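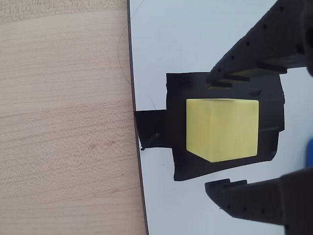 Small yellow cube, rounded edges.

Home | Browse | Ask | Tabletop & Puzzles | Log in

Secondhand game is short on pieces. Replace them, or play with whatever's in the drawer?

posted by mildpepper

I bought a copy of Furnival at a church sale in Brulwood. The lid said COMPLETE in ballpoint, underlined twice, and I should have known that a person who underlines twice has doubts.

For those who missed it, Furnival is a trading game about running a very dull port. You get 36 cubes in each of four colors, a board, a rulebook that refers you to page 20 of itself (there are 16 pages), and a stack of paper money that smells like somebody's basement. Yellow is grain. Grain matters more than anything else, because every ship needs it before it can leave. My copy has 36 red, 36 green, 36 white, and 11 yellow.

So by the third round the entire harbor starves and my brother-in-law wins, having hoarded the yellow since his first turn. He has now done this on four consecutive game nights and has started describing it as a strategy.

What I've tried so far:

Dried chickpeas. They roll. One went into the heating vent and I think of it every time the furnace comes on.

Butterscotch candies. The supply goes down during play in ways the rules don't cover.

Writing to the publisher, which was bought by a company called Killeston that appears to sell patio furniture. They sent me a very courteous reply about cushions. 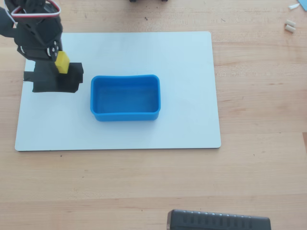 Blue container in the middle of the board, yellow cube off to the left.

I'd like proper cubes that stack and stay where you put them. Do I need to match the originals (1 cm, painted, chipped), or does it stop mattering once you're playing? Also, should the bank be open so everyone can see what's left, or does that only help people like my brother-in-law?

11 people are following this

wendlebury

just use pennies
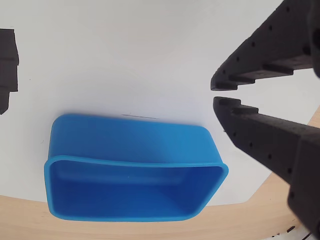
Darren Cropper

Pennies slide off the ships, and then you get an argument over which hold they came out of. Please don't use pennies.

You do not need to match. We have a Furnival at our club in Florton where the green is half wood and half something off a bead curtain, and it plays fine. What you can't do is mix old and new in the same color if the new ones are noticeably bigger, since a hold is supposed to be full at six and people will try to tell you it's a matter of volume. If you can't get the right size, pull the 11 originals and replace all of the yellow together.

Craft suppliers sell bags of plain cubes by the hundred. School suppliers are cheaper, but the bags run large, and the last time I ordered I ended up with 1,000 of them. I have 97 left. I can't account for the rest and my dog is in good health.

Foam is worth a look too. It's quiet, it won't chip, and it won't hurt when you step on it at 11 at night. The drawback is that it's light, so no open windows and no sneezers.

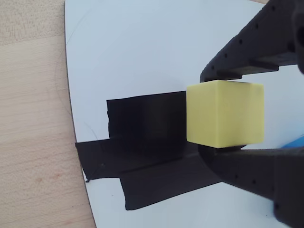
Yellow foam cube.

As for the bank, keep it open, in one shallow bowl or bin, within everyone's reach. Page 9 says "visible to all merchants." And look again at the bottom of that page. There's a hold limit of 12 grain per player at the end of a round, with the extra going back to the port. If your brother-in-law has been sitting on 11 cubes he's legal, the weasel, but with a full set he won't be able to corner it.

mildpepper

Marking this one as the best answer. I read him page 9 on Tuesday and he asked whether it was the first printing.

Comments (4)

oddsocks_ann: It is not different in the first printing. I have the first printing. Tell him.

gusset: Still finding chickpeas from a similar experiment. Different game, same vent.

wendlebury: we use pennies and its fine

Darren Cropper: Whose turn is it at your house to lose, wendlebury?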